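Home | Projects | Grants | News | Contact

Print this page | E-mail this page

Reading time: 2 min

Studomby Clothing Exchange: progress report to the Sturen Fund
12/07/2024
Prepared by Saeed Tabrizi

Since April we have spent 500 of the equipment money, mostly on things to hang other things from. The Crabtree Street room now has racks, baskets and trays. It also has a door that closes, a separate expense and a long story that Tormod Tveit has already told you by phone.

Donations are steady. We took in 60 bags over the period, around 30 of them from Skelness, where people seem to own a great many scarves. Sorting is still the slow part. Our new rule is that a garment goes on a hanger or in a tray the day it is unpacked - the old rule was a pile, and the pile was winning.
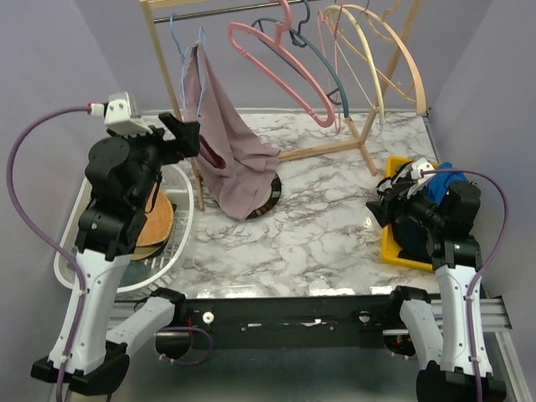 Clothes rack with a pink cloth on the light blue hanger, blue cloth in the yellow tray.

Hangers remain a mixed bag. We asked for matching ones in the first budget, were talked out of it, and now take whatever comes in with the coats. The thin wire ones are fine for light things and hopeless for wool.

Still to do before the next payment: labels for the trays, a second rail for winter coats, and a decision on the 31 odd gloves. Tormod is against throwing them out. I have asked him to put his reasons in writing, and will forward them when they arrive.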